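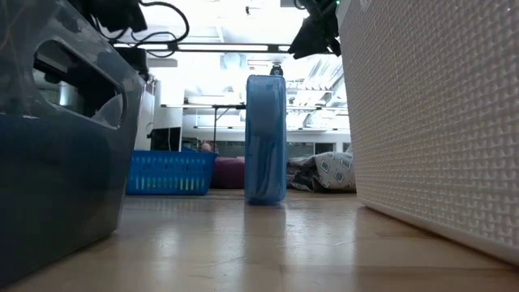
How long do I need to let wool blankets air out before I pack them away for the summer?

Give them a full day outdoors in the shade, then a night indoors before they go into anything with a lid. Wool holds more moisture than it lets on to the touch, and a blanket that went into storage slightly damp will smell of it when you open it up again.

I'm asking for more detail because I've had mixed results. I have two wool blankets, one a plain Vonholm that I bought new and one older one that came from my aunt with no label. Last year I washed both in January, dried them over the shower rail, and put them in the hall closet in spring. The Vonholm was fine. The older one came out with a musty smell and three small holes near one corner. I don't know if the holes were there before. I live in an apartment with no yard, only a small balcony that gets sun until noon. Should I wash them again before storing, or is airing enough? And is cedar worth buying?

Posted in Laundry and Linens
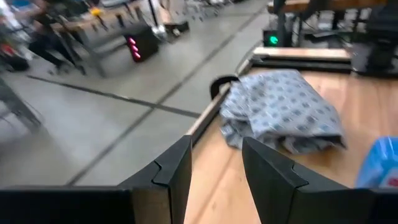

Laurinda Moreira
Member, 64 posts
September 9, 2020

Wash or dry clean before storing, every time. Airing takes care of smell and moisture but it does nothing about skin oil and food spots, and those are what moth larvae go for. A blanket can look clean and still have plenty on it.

For washing at home, use cool water and a wool detergent. I use Sultell, but any kind without enzymes is fine. Fill the tub, push the blanket under, and leave it 20 minutes. Don't rub. Drain, press the water out with your hands, rinse in water of the same temperature, and press again. Then roll it up in dry towels and kneel on the roll. You will need more towels than you think.

Drying over a shower rail is probably where your smell came from. The fold over the rail stays wet long after the rest is dry, and a bathroom is humid to begin with. Lay it over a folding rack so it touches two or three bars, and turn it every few hours. Put it on the balcony after noon when the sun has moved off.

About the holes. Take the blanket to a window and look at the edges. Moth holes are irregular and you may find a bit of webbing or grit nearby. A snag usually leaves a loose thread.

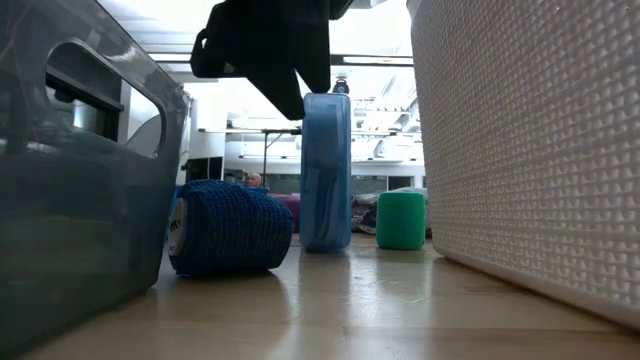 If it does look like moths, seal the blanket in a plastic bag, press the air out, and put it in the freezer for a week. Take it out for a day, then freeze it again for another week. After that, vacuum the closet, especially the corners of the shelf and the gap along the baseboard. Empty the vacuum outside.

Cedar is okay when it's fresh. It won't kill anything in a closet that already has moths, and the blocks lose their smell after a season unless you sand them. I wouldn't count on it.

Erhan Dursun
Member, 2 posts

just dry clean them. mine go to the place on Kurtuluş every spring and they come back in a bag. never had a moth

Hacer Gündoğdu
Member, 341 posts

I agree with most of what Laurinda wrote, except that I wouldn't soak the old one for 20 minutes. If there is no label you don't know if the dye is fast. Wet a corner, press a white cloth on it, and see if any color comes off. If it does, take it to a cleaner and tell them it's old.

On storage, I keep mine in a zippered cotton bag on the top shelf. Plastic is fine for a few months if the blanket is bone dry, but I don't like it for a whole year. Fold loosely and don't put anything heavy on top. I take them out halfway through the summer, shake them, and fold them along different lines, or the creases get thin.

Sticky traps for clothes moths are cheap and worth having. They won't solve the problem, but they will tell you if you have one. Hang one in the closet and check it once a month. Make sure it's the kind for clothes moths, since the pantry moth ones don't attract the same insect.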